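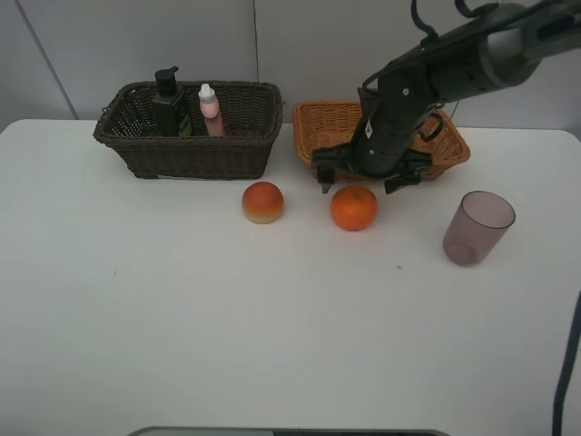 Search this site Type and hit enter

Marwa Abdelaziz has a cold and a deadline, and she is still the most cheerful person I've spoken to all month. Her label, Kesham, makes walking shoes and one very good rain boot, and this autumn it's putting out its first joint shoe with the Darnberg running club.

"They wrote to us!" she says. "I thought it was a delivery query. I nearly passed it on to Ismail."

Ismail El-Sayed cuts the patterns at Kesham and has been there from the second season. He joins us halfway through with a sole under each arm, and from then on the two of them mostly interview each other, which suits me fine.

The shoe is called the Vornby. It has a low heel, a wide toe and a suede panel that wraps right round the back, in a shade of rust that took them 12 attempts. "Eleven of those were brown," says Ismail. "Marwa kept saying 'warmer' down the phone and I kept looking at a brown shoe."
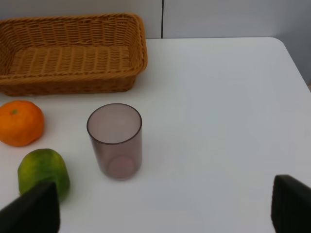
4 min read

I ask what the runners wanted, and Marwa laughs. "Pockets. In a shoe! We talked them down to a lace loop, so you can tuck the ends away." She pulls one off her own foot to show me — it's a tiny thing, a bit of webbing stitched to the tongue, and I've been annoyed with all my own trainers ever since.

There were arguments, too. Darnberg asked for their crest on the side, and Ismail held out for putting it inside, under the heel. "A crest on the side and you've made a uniform," he says. "I want someone to wear these to their sister's wedding." Has anyone? "I have. She was not pleased."

The first run is small, only 60 pairs, all stitched at the Amrani workshop where Marwa did her training. She still has her old bench there and talks about the place with such fondness that we lose a good ten minutes to the subject of thread. (Waxed, always. She won't hear a word against it.)

Club members get first pick on Wed 22 August, and whatever is left goes into the shop the same week. A second colour, a grey-green that Ismail calls "pond", should follow in November if the suede turns up on time.

And after that? Marwa looks at Ismail, who looks at the ceiling. "A sandal," she says. "He hates sandals."

"I hate 5 of the sandals she's drawn," says Ismail. "The other one I'd wear tomorrow."

We use cookies to remember your settings and see which pages people read. Accept Manage choices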